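I have been put in charge of the lost and found. There was no vote. Someone said "who has the most patience" and I was the only one not looking at my phone.

It lives in gray metal bins now. Before that it lived in a cardboard box marked TOWELS, which had no towels in it and a very sincere smell.

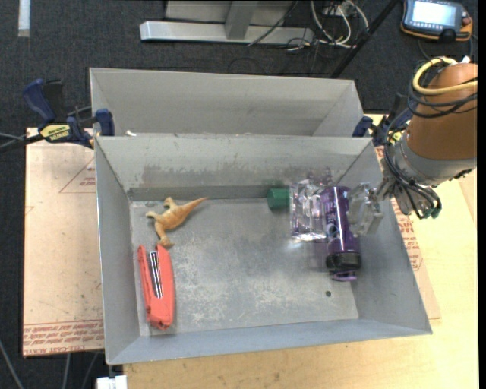
Rules for the Plescombe building lost and found, as I understand them after one month: things come in, things do not go out, and everyone feels strongly about it.

The shelf tag says the bins were bought for 369 dollars, the pair, back when somebody had a budget and a dream. They are scuffed, scratched, and will outlive all of us.

Let's start with the dinosaur. Tan, long tail, tiny head, lying on its side like it has had a day. I put up a sign on the second floor that said FOUND: DINOSAUR. Three adults came by to look at it. None of them had lost a dinosaur. They just wanted to see.

One of them asked if she could have it if it wasn't claimed. I said there was a waiting period. There was no waiting period before that sentence but there is one now. It's 5 weeks.

I don't think a child left it, by the way. We're an office building. The nearest child is at the dentist across the parking lot. My money's on Accounts.

The stapler. Coral red. A stapler somebody picked out on purpose, from a page of black staplers, because they wanted a little joy at their desk. And then they left it in a meeting room and never thought of it again. I think about this more than I should.

I emailed the whole building about the stapler. 200 people. I got eleven replies, and nine of them were "not mine!" Thank you. Very helpful. I'll cross you off one by one.

The tenth reply was from someone who wanted to know if we had also found HIS stapler, which he described as "regular."

The eleventh asked to be removed from the list. There is no list. You work here.

Now we get to the bottles, and I need everyone to sit down.

Bottles are the main population of any lost and found. You could shut the doors, lock the windows and send everyone home, and in the morning there'd be one more bottle. I've stopped asking where they come from.

The clear plastic one with the dark green cap is a tough call. Is it a possession? Is it recycling? The people at Mikell upstairs have a firm view that anything with a cap is a possession until proven otherwise. The cleaning crew has the opposite view and a much bigger bag.

I kept it. I'm not proud. It has ridges, it has a nice cap, and I once threw out a bottle just like it and was stopped in the elevator by a man who'd been refilling it since March.

The purple one is different. It's shiny, it has its own carrying loop, and somebody is missing it badly. That loop exists for the single purpose of not leaving the bottle behind. So that went well.

Two people have claimed the purple bottle. Both were certain. I asked each of them to describe it without looking and they both said "it's purple."

I asked a follow-up question about the cap collar. One said black, one said "oh, dark?" I wrote both answers down like a detective and then realized I had no next step.

For now it stays in the bin next to the clear one. They look comfortable. I'm not going to be the one to separate them before lunch.

Somebody from Tessier on the ground floor suggested I put everything in a spreadsheet. I made the spreadsheet. It has columns for item, color, where found, and "mood." The dinosaur's mood is "resigned."

Somebody else suggested labels. I own a label maker – have for years – and I can't find it. Yes, I checked the lost and found. Yes, I know.

Things people have asked me for this month that I do not have: one glove, a different one glove, a lasagna dish, the good scissors, "a sort of beige cable," and a 2,000 piece puzzle that was apparently left in a break room finished. Finished! Who moved it? How?

I had a theory about the lasagna dish and it led me to the fridge on three. I won't be discussing the fridge on three.

The official policy, which I found taped inside a cupboard, says unclaimed items go to the Nernent thrift shop at the end of November. It's a good policy. It was written by someone who had never met the dinosaur.

So if you work in this building and you're short a stapler, a bottle, a better bottle, or a reptile, come down after two in the afternoon. Bring some proof. I'll accept a photo, a receipt, or visible emotion.

Please stop dropping off things you just don't want. That's a donation. I can tell the difference. A person who has found a mug walks normally. A person getting rid of a mug walks fast.

Update: a third person has come about the purple bottle. I asked about the loop. She said "what loop?" and left with dignity.

Update to the update: there's a mug on my desk. I didn't see who left it, but I heard the shoes.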